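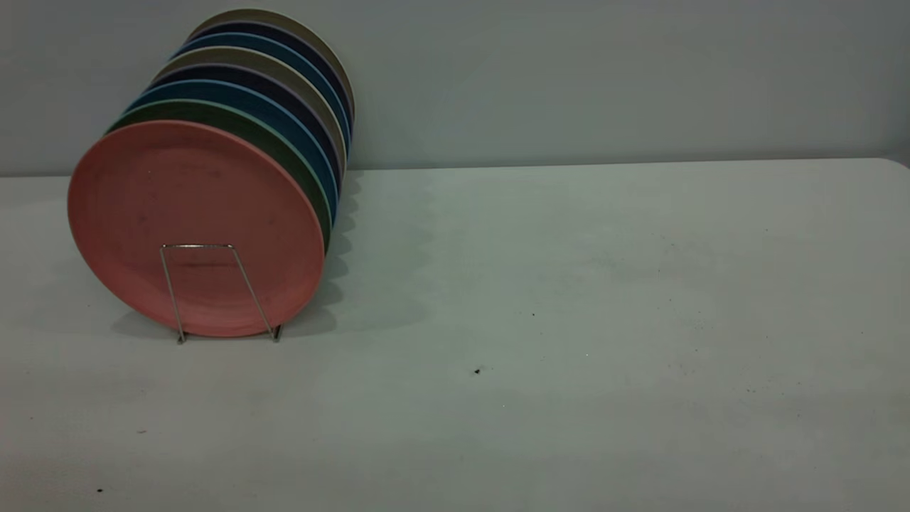
Dandlow Tabletop Kit — plates and rack

For teams recording demonstrations for arm policies. Unloading a rack one plate at a time, putting them back, picking by colour, that sort of thing. Comes out of our own recording work at Mevmont, we got fed up buying odd crockery.

In the kit
Round plates, mixed colours, shallow with a raised rim
Wire stand, shiny metal, plates go in on edge
Task cards, 5 tasks
Reset sheet, laminated

Part no. 2455. Ships flat, stand in its own sleeve.

Colours
Pink goes at the front for the standard start. Order after that is on the reset sheet. Navy is in there twice on purpose — makes "fetch the navy plate" ambiguous, so say which one in your prompt or let the operator choose and log it. Your call, but keep it the same for the whole set.

Setting up
Pale table, plain wall is what we use. Fixed camera, to the side or above. Check the rims behind the front plate all show before you start recording. Shadows from the plates are fine, leave them in. Wipe table down between sessions if you care about crumbs, we dont always.

Recording
One episode = one plate out and set down. Keep the failed grasps, label them seperately. Costel Barbu wrote the task cards and will answer questions on them.

Works with
Akia and Cardoso logging formats. Others — ask.

Spares
Single plates yes, any colour. Stands sold in packs of 4. Rubber feet not included.

Lead time
Next batch leaves 29th April. After that it's September, sorry. Orders and returns to Ga-eun Hong, put the part number in the subject line please.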